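Skorkley Shared Kitchen – Table and Spill FAQ

Who do I ask about the tables?
Desta Negash, mornings. After 2 it's Ilse Albers.

Can I put hot pans on the white tables?
No. Trivets are in the drawer by the sink. Put them back pls.

What do I clean with?
Damp cloth, drop of dish soap. No scouring pads, no bleach, no powder. Pads leave dull patches and we can't get them out.

Paper towels ok?
For the first soak, fine. Finish with a cloth – paper just pushes sticky stuff around.

How long have I got before it stains?
Tea, juice, soy sauce – get to it inside 10 minutes. Turmeric, right away. Dont leave it for the next group.

It already dried. Now what?
Lay a wet cloth over it, wait 2 minutes, wipe. Repeat if needed. Still there? Tell Desta.

Do I need to report every spill?
No. Only if it got on the floor, into an outlet, or it left a mark.

A cup went over. What first?
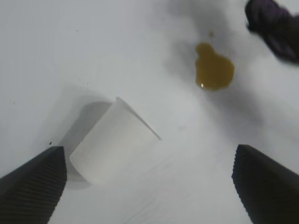
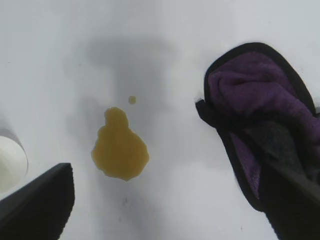 Cup first, then the liquid. Stand it up or take it to the sink so it can't drip any more. Then work from the outside in, so a yellow-brown puddle like that one doesn't end up twice the size. Get the stray drop off to the side too, people miss those and they go tacky. Rinse the cloth, wring it, one more pass, then dry.

Where do used cloths go?
Bin under the sink. Not back on the rail. Clean ones are on the shelf above, restocked every October and whenever Ilse notices teh pile is low.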